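Who Pays for the Pipes? A Term Project on Wamstead's Water Mains
Sandamali Paul

I grew up two streets from the Mohmand Road pumping station, so I'll admit I came to this topic with a soft spot for it. Over the term I read council budgets and talked with 36 neighbours, most of whom were kind enough to offer tea.

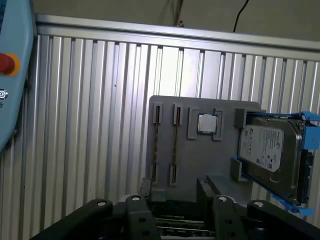 What came up again and again was the levy. Households now pay $544 a year towards new mains, and many people told me, very patiently, that they'd happily pay it if they could see which streets were next. Prulia, the next town over, posts its list every December, and I'd love to see Wamstead try the same.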